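March
By the features desk

Teresa Rocha has spent four years trying to get a machine to tidy a desk, and she would like you to know that her own desk is a disgrace.

"People visit and look at the robot, and then they look at my mugs," she says. "I can see them doing the math."

Rocha runs the chores group at Plernow, a small company that sells software to people who already own a robot arm and have started to wonder why. The current project, Drostix, is meant to handle the dull end of housework and shopkeeping: pens back with the pens, boxes onto shelves, socks out from wherever socks go. I asked her how it was coming along.

"Pens are good," she said, and then thought about it. "One pen is good. Give it one pen on a bare table and it will pick that pen up all day long and never ask for a raise. Put the pen in with a bunch of its friends and you have a research problem."
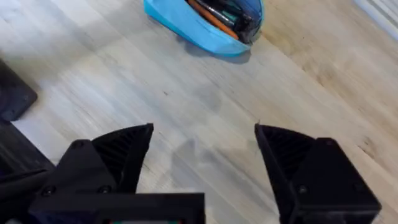
The trouble, she says, is that dark things packed together stop looking like separate things. A person reaches in, feels about and comes out with the right one while talking on the phone. A gripper with two stiff fingers has to decide where one pen stops and the next begins, and it has to decide before it touches anything. "Orange, fine, we love orange. If the whole world were orange pencils I would be retired."

Her best figures come from a run of 611 attempts at taking a named item out of a full holder. Drostix managed it 130 times. She gives me the number cheerfully, the way other people tell you their golf score.

Shops are no kinder. A hardware store let the group try restocking after closing, using an arm and a bin of Daltiler tile spacers. It took 37 minutes to fill one peg. "The night clerk was very polite. He did the rest of the aisle while we were packing up."

So when do I get one for the kitchen? Rocha winces. A rival outfit, Chong, has been talking up a home model for next year, and she is not going to be rude about it – or not while I am taking notes. Her guess is that shops will come first, with one machine doing one job in one corner, and that kitchens can wait.

"You have a drawer with batteries and birthday candles in it," she says. "Everybody does. I wouldn't send a robot in there. I don't go in there."

Recent items
Parking meters: the 2,000 complaints
A word in favor of the mop
Who buys a second toaster?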